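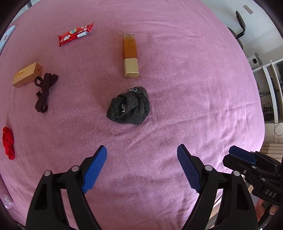

Bed-top tidying, two grippers, start of an episode. Pink sheet, mixed small items.

# Fleda Bedroom Set: README and house rules

Hi, Graziella Bassi here. I look after this set and I wrote most of the rules below, so if one of them annoys you, I'm the person to write to.

Fleda is 208 episodes of people clearing small stuff off beds with a pair of hand-held grippers. We recorded it in 11 homes. Each episode is one take, with a one-line task note and a pass/fail mark. This file is mainly about how we record and label, as most of the mail I get is about that (and most of the bad episodes come from skipping it!).

## Before you record

- Spread things out. I want to see sheet between most items, though a couple of things touching is fine and makes good practice.
- Mix hard and soft. A sock, a bottle and a snack packet all need a different grip, and a bed full of only boxes teaches very little.
- Leave the creases in the sheet. Please don't iron for me.
- Bottles get their caps on tight and go down on their sides. No open liquids, ever.
- Nothing with a name, address or phone number facing up. Turn it over or swap it out.
- Start with the fingers open and off the sheet.

## While you record

Go slower than feels natural. One item at a time, and if you drop something, pick it up again and keep going. Drops are useful! What I can't use is somebody reaching in with a bare hand to fix things. Hands stay on the grippers until the take is over. If you really have to reach in, stop and start a new episode.

Squeeze cartons only as hard as you need to lift them. Crushed ones get marked "damaged" in the notes, and that's no reason to throw the take away.

## Labeling

Call things by plain names: sock, strap, red cloth, carton. If you can't tell what something is, write "unknown item" and add a color. We had 49 labels in the first pass that were pure guesses, and I spent a whole April weekend pulling them out. Never again.

Brand names stay out of the labels, even when you can read them.

## Sharing

Use it for research or teaching, and keep this file with it. Faces found in a take get the whole episode pulled, so tell me if you spot one and I'll get to it fast.

Last updated: 3/30/19

Contact: Graziella Bassi, Fleda project | © Fleda | Back to top

Related sets
- Pilto: kitchen drawers
- Mazza: folding towels
- Evska: desk clearing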